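Section 2: Fitting and caring for the pads on your Mollico polisher

I wrote this bit after ruining my own car's bonnet one cold February, so please do read it before you plug anything in. It isn't hard, I promise – it just goes better in the right order.

1. Unplug the machine. Yes, even for a quick pad change.

2. Lay out a clean, pale surface to work on. Grit shows up nicely against white, and one speck under the pad can leave a scratch right across your paintwork.

3. Comb the pile with your fingers until the clumps sit up. Fluffy pads flatten in the box, so give them a good going over!
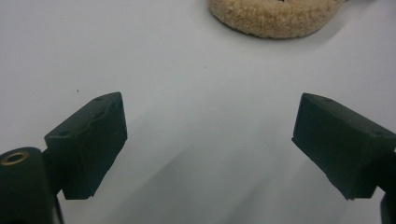
Colm Ó Conaill wrote in to say he combs his with an old nail brush and does it again after every panel, and I've started doing the same.

4. Press the pad on to the backing plate, dead centre. If it's even slightly off you'll feel a wobble through the handle. Peel it off and try again (I usually need two goes).

5. Plug in, rest the pad flat on the panel and only then switch on. Start at the lowest speed and stay under 2,000 rpm until you've got the feel of it.

Caution: keep away from sharp edges and badges. The pad will grab them, and paint is thin there.

Note: use a blob of polish the size of a pea. I like the Uner cream, but any fine one will do.

6. Work in small squares, slowly, overlapping each pass. A bonnet takes me around 26 minutes, tea not included. 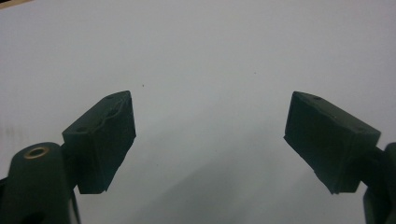 Could I leave the polish to dry while I do the next panel, asked a reader from Rusach? Please don't – wipe each square as you finish it, or you'll be rubbing at white smears all evening.

7. Wash the pad by hand in lukewarm water with a little soap, squeeze it out and stand it on its edge to dry overnight. No tumble dryer, no radiator.

Spare pads and backing plates are listed in Section 14.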